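3.2 Household interviews and the table inventory

Interviews took place in the homes of the participants, at whatever table the household normally used for meals. Earlier work on domestic surfaces has mostly relied on mailed questionnaires, and those tend to record what a table was bought for. We wanted to know what it was used for over a normal week. Each household kept a paper log for 20 days and wrote down every activity that lasted longer than a few minutes, including eating, homework, sewing, sorting mail and folding clothes.

The 315 households that finished the log produced enough entries to compare use by time of day. Entries were coded by the first author and then coded again by Yhon Mamani, who had not seen the first set of codes. Where the two disagreed, the entry was read aloud and settled by discussion. Most of the disagreements had to do with drinks. A cup of coffee taken while paying bills could be coded as a meal, as paperwork or as both, and we chose to code it as paperwork.
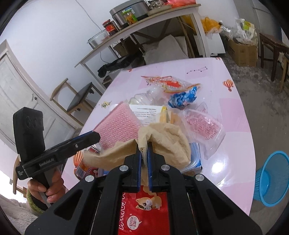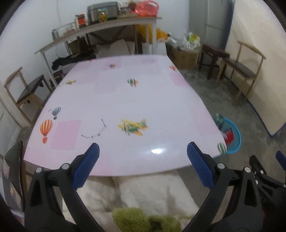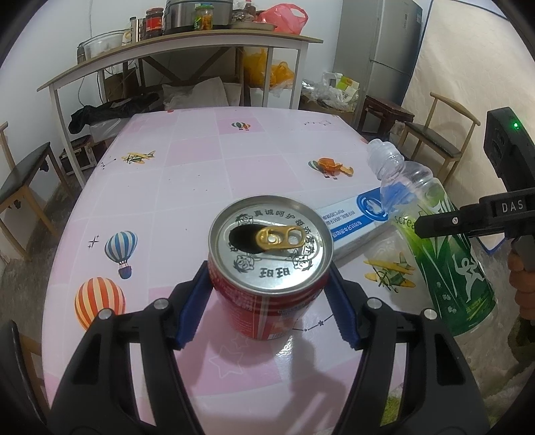 Figure 4. Cloth, a covered table and an opened drink can, from one home.

Table coverings turned out to matter more than we had planned for. The interview guide had a single question on the subject, taken from Carhuamaca's pilot study, and it asked only whether a covering was used. Many respondents went on to explain when it came off and who was expected to remove it. Older respondents often kept one covering for guests and another for daily use - a distinction that was much less common among those who had moved in the past few years. We added a follow-up question in November, after the first group of interviews was complete, so answers on this point are missing for the early households.

The Pacheco district had the highest share of tables used for paid work. Several people there did piecework at home in the evening, and they described clearing the table twice a day, once before supper and once after. Households in Farnetti reported fewer changes of use, but their tables were also more likely to stand in a separate room. We did not measure room size, and the difference between the two districts should be read with that in mind.

Log entries that gave no time of day were kept for the activity counts and left out of the hourly comparison in Section 3.3.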